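Search products, parts, manuals
Search

Gonach Cell Planner for small-object handling
Reading time: 3 min

Gonach is a planning package for workshops, museums and packing rooms that want to give part of their handling work to a robot arm. You build the workplace on the screen, put your own objects on the table, and try the grips before any machine is bought. It is made by Oprea in Dratutbridge and is sold with a license for one workplace.

The package comes with a library of 2,624 object models. Many are scanned from real things, so they have the uneven edges which make gripping difficult. You can also load your own scans. For each object you choose the arm, the gripper and the height of the table, and you can look at the task from the side or from very close to the fingers.
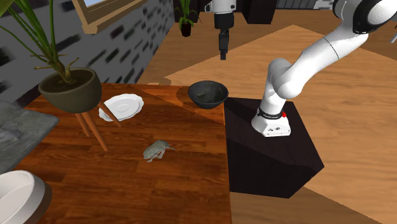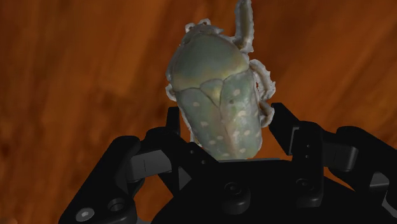

Simulated views: a table with a bowl, a plate and a frog figure next to the arm, and a scanned beetle model between the gripper fingers.

What changes for the staff is the question we hear most from customers. In our experience the work at the packing table becomes less repeating, but it does not become less. A person who before lifted and turned each piece by hand now prepares the trays, decides the order, and checks the pieces which the robot has put aside. For this the person must know the objects well, and we advise to choose for planning the same people who do the handling today. They know which rim is weak and which leg will catch on the glove.

Pomodeo, a packing company for natural history collections, started with Gonach in September. Their handlers made the grip list themselves, 26 object types in the first month. The evening shift was kept, with a different task: it now reviews the grips for the next day. Two handlers asked to stay with manual packing, and this was agreed.

Please plan enough time for learning. The training is 60 hours for each person, divided in short sessions, and it should be done in paid working time.

In the package:
Planner software, one workplace
Object library
Printed handbook, English
Training access for two persons

Price: 2,000 euros per year. Additional workplaces on request.

The planner does not replace the safety check of the real cell. This must be done on site by a qualified person.

Related items
Gonach Scan Import
Gonach Handbook, second printing
Training sessions in Dratutbridge
Tray inserts for small objects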